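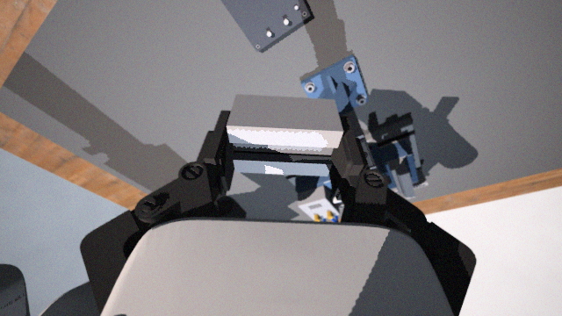 La pinza suelta la pieza a media maniobra, pero solo en simulación

Pascal Arnaud

Hola a todos. Llevo desde agosto peleándome con esto y ya no sé qué mirar. Tengo dos brazos montados en el simulador de Neltham y el de la pinza negra coge un bloque gris rectangular para llevarlo a otra parte de la mesa. Cierra bien, sube bien, y a mitad de camino el bloque empieza a resbalar entre los dedos hasta que se cae. No siempre: de 500 intentos lo perdí en 36. He subido la fuerza de cierre y va peor, ahora a veces sale disparado – literalmente, una vez acabó fuera de la mesa. Me preocupa porque luego quiero pasarlo al robot de verdad. ¿A alguien le ha ocurrido?

Colette Courtois

¡Uf, me suena muchísimo! Lo de que salga disparado al apretar más me huele a contacto mal resuelto: los dedos se meten un poquito dentro del bloque y el motor de física lo escupe. Baja otra vez la fuerza, reduce el paso de tiempo a la mitad y revisa la fricción de las yemas (yo la tenía en el valor por defecto y era ridícula). Mira también a qué altura lo agarras, yo cogía una caja demasiado arriba y con cada frenazo se balanceaba. Con esos cambios pasé de 28 caídas a dos en el mismo lote. Y antes de ir al robot real, limita la velocidad y deja a mano la parada de emergencia, por favor.

drosdale_taller

A mí me pasaba y reinstalé todo. Se arregló, ni idea de por qué.

Pascal Arnaud

Gracias, Colette, era la fricción – o casi todo. Todavía se me cae alguno cuando el otro brazo anda cerca, pero eso lo pregunto en otro hilo.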